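Two Arms, One Bag: Notes for Session 4
Bülent Başaran, Wovida shared workshop, Clarnard
10 February 2026

Bring the wiring sheet from last time. If you lost it, copy your neighbor's, and check that your neighbor's arm still moves before you do.

Last session ended with both arms on the rail and a certain amount of cheering. Tonight we try to get them to do something a four-year-old does without being asked, namely deal with a shopping bag full of snacks. The four-year-old will remain ahead of us for the rest of the course. Please make your peace with that now.

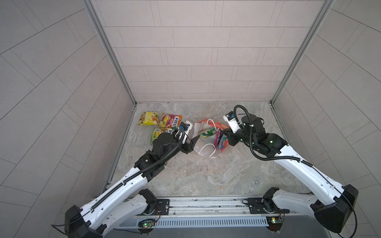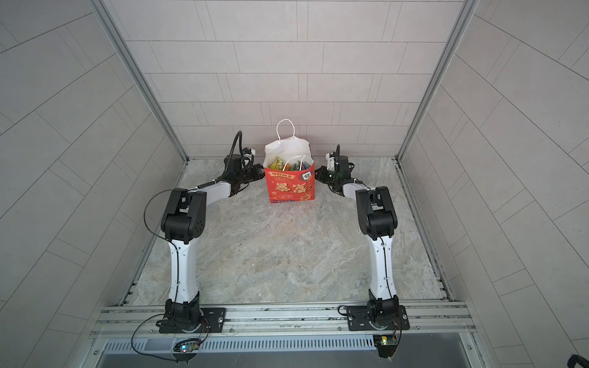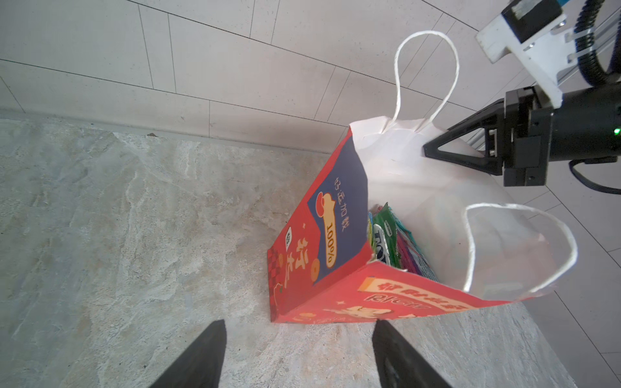
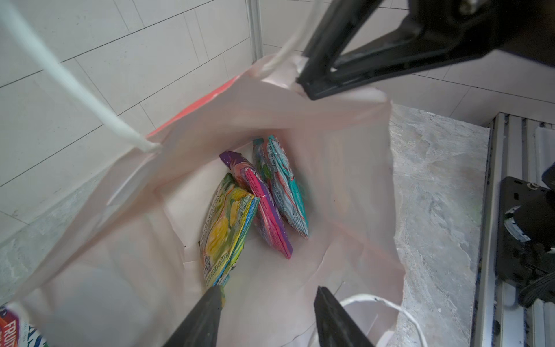 The cell with bag and snacks. First two from the fixed camera, last two from the cameras at the grippers.

1. Why a bag

People join this course wanting to stack blocks. Blocks are lovely. A block is the same shape after you touch it as it was before, and that is exactly the trouble with it as a teacher. You can write a bad program, stack blocks with it all evening and go home thinking you are good at this.

A bag has opinions. Push one rim and the other rim moves. Pull a handle and the mouth closes. Nudge it from the left and it walks to the right, usually to where your other gripper was about to be. The handles are worse than the bag: they flop wherever they like, and a gripper finger that goes through a loop by accident will come out again with the whole bag attached.

Snack pouches have the same vice in a smaller size. They are slippery, they bulge, and the crimped edge at the top is the only part that wants to be held. Aim for the crimp. If you aim for the middle, you squeeze the air to one end and the pouch departs.

2. The cell

We built ours as a three-sided booth, open at the front where the arms are bolted down. Aluminum posts at the rear corners, tiled walls, marbled floor. Several of you have remarked that it looks like a nice bathroom. Noted.

The things I want you to copy at home:

Both bases on one rail. If each arm sits on its own table, then each table moves by its own private amount, and your calibration is good until somebody leans. One rail moves as one piece. You can bump it and be wrong in a consistent way, a much better class of wrong.

Walls that don't distract. A plain gray background is the cheapest improvement to a vision system you will ever buy. My first cell, at home, faced my bookshelf. The detector became very confident about a cookbook.

A front edge the arms can reach over with room to spare. Ours is too tight. I measured the reach with the arm straight out and forgot that an arm with a gripper pointing down is a shorter arm. We'll measure it properly tonight, together, so that the shame is distributed.

3. Cables, again

I know. We did cables in session two. We are doing them again, and I have seen the state of your cables.

The corrugated sleeve is clipped along the upper link and then allowed to loop free near the elbow and wrist. Look at the right arm in the first picture: the arc over the elbow is big and a little ugly. Keep it big and a little ugly. A tidy cable is a cable with nothing left to give when the wrist turns, and it will take up the difference by unplugging itself.

Rule for the loop: put the joint at one end of its travel, then the other, by hand, power off. The loop should never go tight and never hang low enough to enter a gripper's working space. If you can't get both, you clipped it in the wrong place. Unclip it. The clips don't mind.

The small boards go at the front, under the rail, where you can see the lights. I used to hide mine inside a neat box and then spent much of my life unscrewing the lid to find out whether there was power.

On power: the supply sags when both grippers close at the same moment. Put a 1,000 microfarad capacitor across the supply at each board. Polarity is printed on the can. Read it, then have someone who dislikes you read it.

4. Cameras

There is a fixed camera that sees the whole cell and a small one at each gripper. They fail in different ways, so we want both kinds.

The fixed camera tells you where the bag is and which way it leans. It is bad at telling you what is in the bag, particularly when an arm is standing in front of it. The arms will always be standing in front of it. That is where the work is.

The gripper camera looks straight down into the mouth and sees pouches clearly. Compare the last picture with the first: from above the rim you can pick out four of them, overlaps and all. What it can't tell you is anything that happens behind its own fingers. It also tilts with the wrist, so "up" in that picture has very little to do with the ceiling. Every group gets this transform backward once. Get it backward tonight, with the speed limit on, when I am here to enjoy it.

A word about printing. The bag in the second picture says RICH on the front in cheerful letters, and some of the pouches have fruit printed on them. If you choose a color threshold to find a "yellow packet," you will find a great deal of yellow, including on things that are not packets. Use the shape of the crimp or the depth, or label some data like a grown-up.

5. Who holds and who works

With two arms the first question is always the division of labor. Write it down before touching the code.

The simple plan: one gripper takes the rim and holds the mouth open, the other does the moving of pouches. The holding arm does not get clever. It closes on the rim, lifts very slightly to keep the paper taut, and then stays put until it is told the other arm is clear.

The symmetric plan: both grippers on the rim, one per side, to straighten or shift the bag. Here you must command the pair as a single thing. Two arms following two separate paths will disagree by some small distance, and the bag will settle the disagreement by tearing.

We use Rundum to sequence both arms. It has a "wait for partner" step which does what it says. It also has a "sync" step which does something else, and I'll explain it when I understand it. Use "wait for partner."

Set the grip force at the lowest value that holds. The Tang controllers we use take a number from zero to 1,000, and I can tell you that the top of that scale is for purposes other than paper.

6. Tonight

Pairs, please. One person on the keyboard, one with a hand on the stop button. Swap after 20 minutes whether or not you are on the verge of a breakthrough. Everyone is always on the verge of a breakthrough.

a. Power off, run every joint by hand, check loops.
b. Home both arms with the bag out of the cell.
c. Bag in. Holding arm to the rim, close, lift, stop.
d. Working arm above the mouth, look down, stop. Save the view from the gripper camera.
e. One pouch. Crimp only.

If you get to (e), do it again with the bag turned a bit. Watch which of your numbers turn out to have been the location of one particular bag.

7. Before next time

Write half a page on one failure. I want what you expected, what the arm did, and what you changed. "It was weird" was handed in by three people last session and I could not fault it as a description, but I need more to work with.

Snacks used in testing belong to the cell. Please don't eat the training set.

Comments

Crescencio Villalobos: Tried the holding-arm setup at home with a bag from the pharmacy. Much thinner paper, so even the low force setting puts creases in the rim. Would foam on the fingers help or does it just wear off?

Bülent Başaran: It helps and then it wears off. Buy a lot of foam.

Siham Dabbas: In section 5 can you say which arm gets the right of way when both need to be over the mouth? We had ours waiting for each other, very politely, until we turned the power off.

Bülent Başaran: Working arm goes first, always. I'll add it to the sheet.

Gareth Kershaw: My half page is two pages. Is that a problem?

Babatunde Ugwu: I missed this one, is the reach measurement going to be repeated in June with the new group? I have the tape measure, by the way. Sorry.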